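Umari 3281 Countertop Sealer, Penetrating

Product no. 3281-14
Sold by Stelex Surface Supply

Overview

Umari 3281 is a water-based penetrating sealer for unpolished and honed stone, cast concrete and unglazed tile. It soaks into the pores and leaves no film. It does not change the gloss of the surface. Slight darkening may occur on pale limestone, and a test patch is advised on any stone that has not been treated before.

The product does not protect against acid etching. Vinegar, citrus juice and descaling liquids will mark calcite-based stone whether or not it has been sealed.

Surface preparation

Remove wax, oil and old topical coatings with Ekell stripper or an equal product. Rinse twice with clean water and allow to dry for 14 hours. Cast concrete must cure fully before sealing. Sand cement haze with 80 grit paper and vacuum the dust. Do not use a tack cloth, as the residue blocks absorption.

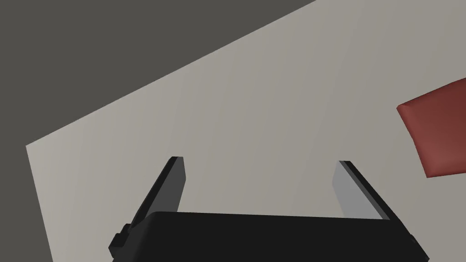 Apply with a short-nap pad in straight, overlapping passes. Keep the surface wet for five minutes, then wipe off all excess with a dry cotton cloth. Sealer left to dry on the surface forms a gray haze that has to be removed with the stripper. Dense granite usually takes one coat. Concrete and sandstone take two, the second applied one hour after the first.

Light use is possible the next day. Keep standing water off the surface for three days.

Technical data

Form: milky liquid, low odor
Container: 1000 ml bottle, child-resistant cap
Application temperature: 50 to 80 °F
Coverage: some 14 square meters per liter on honed granite, less on concrete
Storage: keep from freezing, use within two years of filling

Compatibility

May be recoated over itself at any time. Not compatible with Aquino wax finishes, which must be stripped first. Do not thin or mix with color enhancers.

Ordering

Sold singly or in cartons of six. Bottles filled before February carry the old label, and the formula is the same. Safety data sheets ship with carton orders and are sent on request with single bottles.

Technical questions: Renato Talavera, surface products desk

Page revised Sat 24 May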